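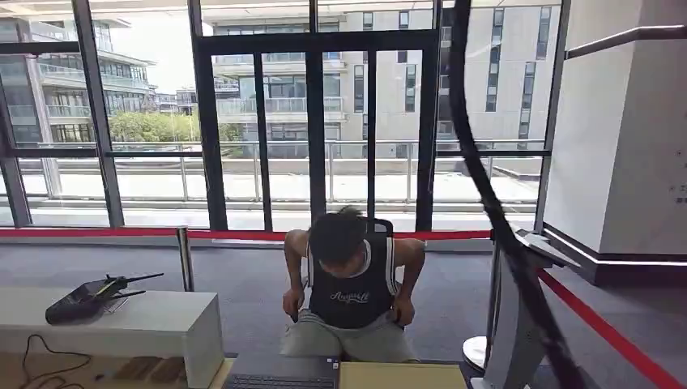

**Section 2: Where we tested**

We set up in the lobby, with the router on the long white bench and a red belt barrier strung in front of the windows. Our question was simple: can a machine do a small shop-floor chore yet, start to finish, with no help? We picked folding T-shirts.

Ohemaa Bawa wrote the grading sheet, and we ran 26 attempts. The arm finished 12 of them, which thrilled us (we'd have been happy with five!). Sleeves were the worst part by far. It would grab one, lose it, and start the whole shirt over. A person still folds much faster, but we can't wait to try towels in April.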